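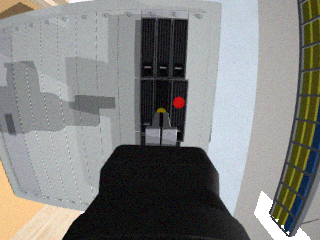 Figure 3. Simulated view during collection of a slot-reaching example. The red sphere is on the lower right slot of the six-slot panel.

3.2 Collecting Examples

All training episodes were recorded in Iltetti, our simulated workspace. The task set uses a cabinet with a black recessed panel holding two rows of three slots. In each episode the operator is given one slot as the goal and steers the gripper until the fingers reach it. In Figure 3 the finger pads are in front of the lower middle slot, slightly left of the sphere.

We gathered 1000 episodes from two operators, N. Trịnh and M. Seixas. Goals were drawn uniformly over the six slots, and the start pose of the arm was drawn from a set of 14. Each operator completed 56 practice episodes first; these are excluded from all results. An episode ends when the operator presses the stop key or after 2000 control steps, whichever comes first. Episodes that reached the step limit were discarded and recorded again with the same goal and start pose.

Observations consist of the camera image and the joint positions. Images keep the strong curvature of the wide-angle lens model, and no rectification is applied before training. Goal labels are stored separately and are withheld from the policy in the ablation of Section 4.3.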